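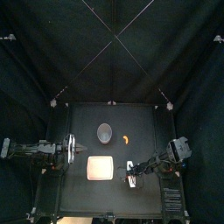 Our robotics club spent 11 weeks and a bake sale's worth of goodwill on the Flimora two-arm bench kit, and I was asked to review it because I complained the most. Assembly took two Saturdays. The manual covers the first arm lovingly and then says "repeat for other side," which is brave when the other side is a mirror image. Once it's up, though, the thing is solid. Each arm bolts to its own dark rail along the side of the table, and neither has shifted since July. The cabling is another story. You get a loose black loop off the wrist, and every student who sits down asks if it's supposed to do that. Firker, who sell the kit, say yes.

Setting the table is the fun part. Sverre Fjeld, who runs our Monday group, raids the toy kitchen for things to pick up and changes them whenever the kids get cocky.

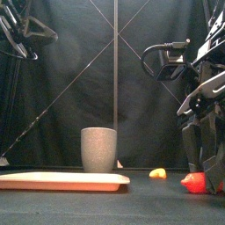

Cup, tray and toy food, with both grippers over the cloth.

The fingers are decent on cups. Small lumpy stuff is harder, and our best run at the spring meet was 6 pieces out of 24, good enough to beat Tavares and nobody else. I blame the drivers, lovingly.

At $1,200 it isn't cheap for a school club. The spare finger set costs extra, so order it up front. Four stars, and the missing one is for page nine of the manual.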